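Birnitz kitchen set passes 3,000 runs
2025-02-09

The Proridthorpe group has put out a second batch of its simulated kitchen runs, named Birnitz, and the count is now past 3,000. All of it recorded by people steering a two-handed robot in the rendered kitchen, one try at a time. Files went up overnight, notes still patchy.

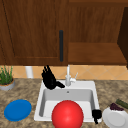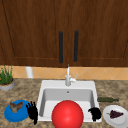 Birnitz: same sink, same red ball.

Gathering examples is the slow bit, and the new batch is mostly about variety. Seven operators took turns, short shifts, each given a line of text and a start layout. The group says the first batch was too tidy and the learner got lazy with it, going to the same spot on the counter whatever it was told. So the things around the sink get swapped between runs. The blue dish left of the basin can be empty or have a brown piece of food in it, and the green thing on the right may be a bottle lying on its side or something more like a cucumber. Dark purple food on the white plate changes too. The sink and faucet stay put for now, though the cabinet layout varies. A version with other cabinet colors is planed, no date given.

Failed tries are kept this time, and labeled. In the first batch they were thrown out, which Dirken, the firm training on the data, had complained about. Dirken wants drops and near misses in there so its model sees how a grab goes wrong. Labels are by hand and were checked by 2 people per run.

Dlamini, the lab that wrote the steering software, has a fix out for the lag operators reported on the left hand. Anyone recording thier own runs should update first, old files still load.

Download is split in two parts. Part two was still uploading at time of writing. Next batch in late February, if the labeling keeps up.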